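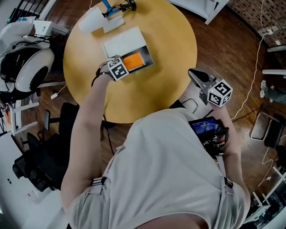

The Waltska hand-held gripper is a manually operated recording tool used in the demonstration cell at Cosutham. It consists of a pair of gripper jaws, a handle assembly with a small screen, and a cube printed with square fiducial markers, mounted behind the jaws. A second marker cube is worn by the operator on a wrist strap. The two cubes allow the position of the tool and of the free hand to be recovered during tabletop tasks such as filling and emptying shallow boxes. The recorded motion is used to program the handling arm in the adjoining Dahlgren cell.

Set-up

The cell is arranged around a round table, which is left clear of fixed tooling so that the operator can lean over it from any side. Before a session the tool is connected, switched on and left until the screen lights. The jaws are then opened and closed through their full travel 2 times to establish the end stops. If the closed reading drifts between cycles, the finger tips are checked for play before anything else is adjusted.

The wrist cube is fitted over the back of the wrist with at least two printed faces exposed. The strap should be firm enough that the cube does not rotate when the hand is turned palm up. Sleeves are kept short or rolled above the strap. Cables are routed away from the operator's working side of the table and given enough slack for the arm to reach the far edge.

Calibration

Calibration relates the marker cube on the tool to the point midway between the finger tips. The tips are closed on a fixed pin and the handle is pivoted slowly through as wide an arc as the pin permits, with the cube kept in view throughout. A complete pass collects 759 samples. Passes in which the cube is lost from view are discarded and repeated, as partial passes tend to bias the result along the axis of the handle.

The procedure was written by Renu Pal and revised on October 11, 2021, when the earlier flat marker plate was replaced by the cube. The plate had to face the viewing camera almost squarely — a condition seldom met when the operator reached into a box. Calibration files made for the plate are not compatible with the cube.

Maintenance

Finger tips are replaced after 4000 closures, or earlier if the edge is visibly rounded. The jaw slides are wiped with a dry cloth and relubricated sparingly; excess grease migrates to the tips and marks pale cardboard. Printed cube faces are cleaned with a damp lint-free cloth only. Solvents dull the black ink and grey the white border, and a face with a damaged border is generally rejected by the tracking software.

Connector faults account for most stoppages. Gitau Makokha's service notes recommend reseating every connector at the handle before the control board is suspected, and fitting a strain relief wherever a cable leaves the handle. Replacement boards are supplied by Trolov and must be recalibrated after fitting, even where the jaws have not been disturbed.

Storage

The tool is stored with the jaws closed and the cube covered. Battery packs are held at 80 per cent charge if the cell is to be out of service for longer than a month, as during the July shutdown.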